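Folding work pants without getting the double crease
Laundry and Closets > Folding and Storage

ykinoshita
2 Mar 2022
I fold my husband's khakis on the bed and I keep ending up with two crease lines down the front of each leg, one from the factory and one from me. He wears them to the office, so it shows. I have been doing this the same way since December, when he changed jobs and stopped wearing jeans.

My routine is to lay the pants flat on the bed, front side up, and smooth the legs down from the waist with my palms. Then I fold one leg over the other and fold the whole thing in thirds. 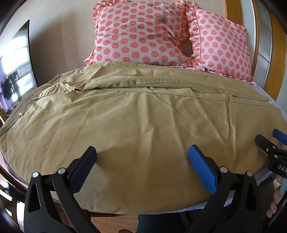 The thirds part goes fine and the stack fits the shelf. It's the first fold that goes wrong. The top leg slides when I bring it over, and by the time I've fixed it the old crease is off to one side. Is there a better first step, or should I give up and hang them?

Uthai_C
Hang them. Khakis for the office go on a clamp hanger by the cuffs. Folding in thirds puts two lines across the legs anyway, so you're trading one problem for another.

paweena.w
I don't agree with Uthai. Not everyone has the rod space. I have 15 pairs between the two of us and one short rod.

Your problem is that you start with the pants front side up. Hold them by the cuffs instead, match the inseam to the outseam on each leg, and let them hang a second. The factory crease falls into place. Then lay them on the bed sideways, already folded. No sliding.

ykinoshita
Matching the seams at the cuff makes sense. Do you zip and button first?

paweena.w
Zip yes, button yes. Pockets pushed flat too or you get a lump at the hip.

limsakul_c
A bed is too soft for this. The mattress gives when you press and the fabric moves with your hand. I use the dining table with a towel over it.

Chanida O.
I fold on the bed every week and it's fine if the cover is pulled tight. I'm not carrying laundry to the dining room and back.

limsakul_c
Fine for T-shirts. For anything with a crease I still say table.

Uthai_C
And after all this they'll still have fold lines at the knee.

Chanida O.
Roll a hand towel into the knee fold. Takes 4 seconds.

ykinoshita
Tried Paweena's way on three pairs tonight, still on the bed. Two came out with one crease. The third is an older pair and the seams are twisted below the knee, so they won't line up whatever I do. That pair can go on a hanger.

paweena.w
Twisted legs won't come right. I keep mine for yard work.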